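Guline Celebrity News Reader
User Guide, Section 4: Setting up your star list and alerts
Last revised 2024-09-29

In this section you will choose which celebrities you want to follow and how often Guline is allowed to disturb you. Before you begin, please finish Section 3 (Creating your account). The whole set-up needs a few minutes.

4.1 Build your star list

1. Open Guline and tap the small star in the lower corner. The list is still empty at the first start.

2. Tap Add, then write the name of a singer, an actor, a couple or a show. Two letters are enough for the search to begin.

3. Choose the correct entry from the results. Many artists have the same name as somebody else, so please look at the short line under the name. For example, Tarkness is a band and also a television series, and they have separate entries.

4. Repeat for every name you want. One list can hold 95 names. If you need more, make a second list under Lists > New.

Note: A couple is one entry. When a couple separates, Guline asks you if you prefer to follow both persons, only one of them, or none. Until you answer, you receive the news of both.
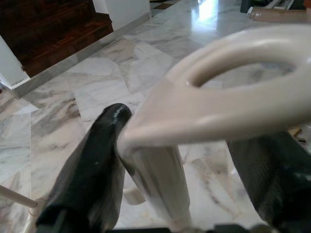 4.2 Choose your sources

1. Go to Settings > Sources. You will see two groups, Confirmed and Rumor.

2. Confirmed is switched on already. It contains interviews, statements of the agents and award results.

3. Switch on Rumor if you also wish to read the gossip columns. The Tijani column and the Edamport party diary are both in this group. Each of them can be muted separately with a long press on its name.

4. Tap Save. If you leave the page without saving, the old choice stays.

Caution: Stories in the Rumor group are not checked by us. Please do not share them as facts. A rumor carries a gray mark beside the headline, and this mark stays visible also when you forward the story to a friend.

4.3 Set the alerts

1. Go to Settings > Alerts and choose Instant, Daily or Off.

2. With Instant, the phone rings for every new story. On the evening of a big award show this can be around 80 alerts, so for long lists we recommend Daily.

3. With Daily, pick the hour for your summary. The hour follows the clock of your phone, also when you travel.
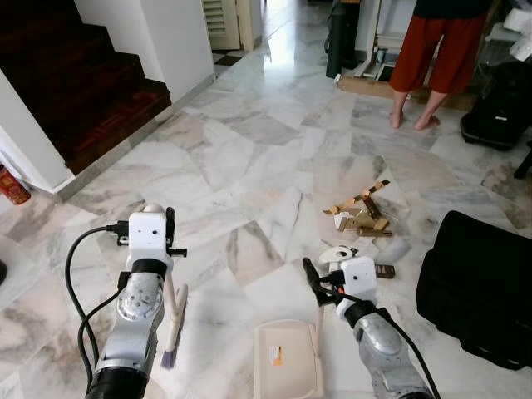

4. If you do not want to know the winner before you have watched the show, switch on Hide Results. The headlines are then covered until you tap them. Hide Results works for finales of series too, but it does not cover the comments of other readers. Keep the comments closed until you have seen the episode.

5. Send yourself a test alert with the button at the end of the page. If nothing arrives, check that your phone permits notifications from Guline.

4.4 Saved stories

Tap the ribbon on any story to keep it. You can keep 970 stories in one account. After that the oldest one is removed each time you save a new one, without a warning. Stories saved before the November update have no pictures; open them once while you are online and the pictures will load again.

To move your saved stories to a new phone, continue with Section 5.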